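What the Lint Trap Doesn't Catch

Fiber loss in household laundry depends on knit, cut and cycle far more than on detergent

2022-02-12

Polyester fleece starts as a loop knit. The machine forms a ground fabric with a layer of loops on one face, and the loops are then raised by wire-covered rollers that pull individual filaments up and break many of them. A shearing blade levels the result. The warmth of the finished cloth comes from the air held between those broken ends, and so does its tendency to shed. A filament that has been broken at one end and is held in the ground knit only by friction will leave the fabric sooner or later, and a washing machine supplies most of the conditions needed to move it along.

Shedding is measured by washing a sample in filtered water, passing the waste water through a fine mesh, drying the mesh and weighing it. The procedure sounds simple, and the results from different laboratories have often been hard to compare. Mesh size matters. So does the way the sample is cut, as an unsealed edge releases loose yarn that has nothing to do with the pile. Some laboratories run whole garments in household machines, and others tumble small swatches in steel canisters with steel balls. A canister gives better repeatability. A household machine gives a figure closer to what leaves the house.

The Plarkell textile laboratory uses both methods and reports them separately. Its recent series covered 16 fleece fabrics, all polyester, ranging from a light single-sided microfleece to a dense double-sided type sold for outerwear. Every fabric was hemmed with a heat-cut edge before testing. The canister load was 50 balls per swatch, and the household runs used a front-loading machine at a fixed water level. Each fabric was taken through repeated washes with no drying between them, and then through a second set with a full tumble dry after each wash.

The shape of the curve was the same for nearly all of the fabrics. The first wash released the most fiber by a wide margin, the second released much less, and from the fifth wash onward the loss settled to a low and fairly steady rate. Most of the early loss is debris from shearing. Mills vacuum the cloth after the blade, but suction reaches only the outer part of the pile, and short cut ends stay trapped deeper down until water loosens them. Two mills in the series pre-wash their cloth at the finishing stage, and their fabrics started far lower on the curve.

Pile height turned out to be a weak predictor. Some long-pile fabrics shed very little, and one of the shortest was near the top of the list. Ground knit density was a better guide. A tight ground grips each filament along more of its length, and the filament needs a larger pull to come free. Yarn construction mattered too. Continuous filament yarn shed less than spun yarn, which is made of short staple lengths with a free end at both sides of every twist. 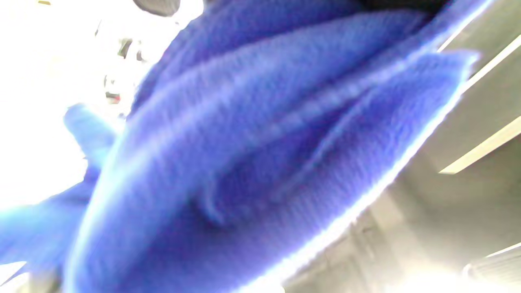

Mechanical action is the largest factor under the control of the user. A half-empty drum lets the cloth fall farther on each turn, and the impact at the bottom works the pile harder than the slow rubbing in a full load. High water volume adds to the effect. Delicate cycles, which in many machines use more water to cushion the fabric, released more fiber in the household runs than a short normal cycle at a cool setting. Temperature had a smaller influence, though hot water combined with a long cycle was the worst setting tested.

Detergent made a difference mainly by its presence. Surfactant wets the pile and lets trapped debris float out, so a wash with detergent gave a higher first reading than plain water. After the early washes the gap narrowed. Powder and liquid could not be separated with confidence, and fabric softener gave mixed results. It lowered friction between filaments, which reduced pilling on some fabrics and increased loss on others.

Filters are the usual answer offered to households. They fall into two groups: bags that hold the garment, and cartridges fitted to the drain hose. The Fluteck cartridge tested at Plarkell has a pleated polyester mesh in a clear housing and mounts on the wall beside the machine. It was challenged with a measured dose of 500 milligrams of cut fiber and weighed before and after. Capture was good with a clean mesh. Flow dropped as the pleats loaded up, and a bypass valve opened once back pressure reached its limit, after which the water went straight to the drain. The housing has no indicator for this. A user who cleans the cartridge on a fixed schedule will do well enough with mixed laundry and may be caught out by a load made up entirely of new fleece.

The bag sold by Mollel works differently. It is a fine monofilament weave with a zipper, and it holds back fiber by enclosing the garment. It also reduces the fiber formed in the first place, as the cloth has less room to fall and rub. Its weak point is the zipper end, where the weave is folded and stitched. Fiber collects in the corners and has to be picked out by hand. Rinsing the bag in a sink defeats the purpose.

Tumble drying deserves more attention than it gets. Air drawn through a vented dryer carries fiber past the lint screen and out through the wall, and a screen coarse enough to keep air moving is too coarse for fine filament. In the second set of runs, the dryer lint from several fabrics outweighed the fiber caught from the wash water. Line drying removes that path entirely. Condenser dryers keep more of the lint indoors, on the heat exchanger, where it is often rinsed off under a tap.

On the mill side, the most promising change is in cutting and finishing. Garnel, a finishing plant that supplies blanket makers, has moved from blade cutting to ultrasonic cutting for its edges. The tool melts the polyester as it separates it and leaves a sealed line with no loose yarn. Line speed is lower and the edge is slightly stiff, a drawback on a baby blanket and of no consequence inside a jacket seam. The plant has also added a second suction pass with brushes that open the pile before the nozzle reaches it.

Labeling is further off. A shedding grade would need one agreed test, and the argument over swatches and whole garments has not been settled. Canister results rank fabrics reliably but overstate the loss, and household results vary with the machine. Plarkell plans to repeat its series on recycled polyester, where shorter polymer chains can make the filament more brittle, and will add a top-loading machine with a central agitator to the household runs.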